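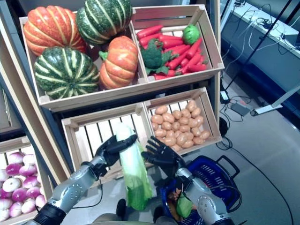 The Whale in Sisik Creek, One Year On

I promised in March that I'd write up the whale story properly, and then the spring got away from me, as it does every year, so thank you to the people who kept asking. Make yourself a coffee, because I do go on.

For anybody new, I put out a little made-up news page for the town of Lencho. I write it at my kitchen table, usually before 7 in the morning, with the dog asleep on my feet. It started as a joke for my sister's birthday and somehow grew to almost 500 readers, which in a town our size is a lot of people to run into at the gas station! The stories are all nonsense. I once reported that the library was putting in a drive-through window for people who wanted to be shushed without getting out of the car. I also did a long series on the Drorkel, a snorkel for walking through fog, and I still get asked where to buy one.

Anyway, the whale. We'd had a very wet couple of weeks and Sisik Creek was up over the footpath, the way it gets, and everyone was talking about it. So I wrote that a young humpback had taken a wrong turn at the coast and was now living under the Mill Street bridge, and that the town had voted to charge it for parking. I gave it a quote. (The whale said it found the residents friendly but the water "a bit chewy.") I thought the quote would tip people off. I really did.

By lunchtime there were cars pulled over on both sides of the bridge. A woman had brought her grandchildren and a thermos. One man told me, with a perfectly straight face, that he'd seen it roll over, and I have wondered about him ever since. I'd only walked down there to look at the water, and I stood there in my rain boots feeling about six inches tall, and I didn't say a word. I'm not proud of that part.

The town office phone rang all afternoon, and I took them a lemon cake the next day to apologize. They were very nice about it. The clerk had printed the story out and taped it up by the copier, with "chewy" underlined.

What I took from it, after a good bit of fretting, is that I'd been too close to something people were really worried about. Some of them had wet basements. A silly story reads differently when you've been up at midnight moving boxes off the floor, and I'd like to think I'm more careful now. I keep away from the weather while it's still happening, and I put "made-up news" across the top in letters 60 points high, which my sister says looks like a ransom note.

I also moved the whole page over to Vekex this winter, and that was its own adventure. It lost every apostrophe I'd ever typed. I've fixed 300 or so posts by hand, in the evenings, with the radio on, and found out that I used to think the word "moist" was a punch line all by itself. A few of the really old ones I just quietly deleted.

The whale story is staying up, though. I did change the ending a little, and the parking fine has been paid in full. Next time I'll tell you about the letter I got from the man with the llama farm, once he writes back and says I can.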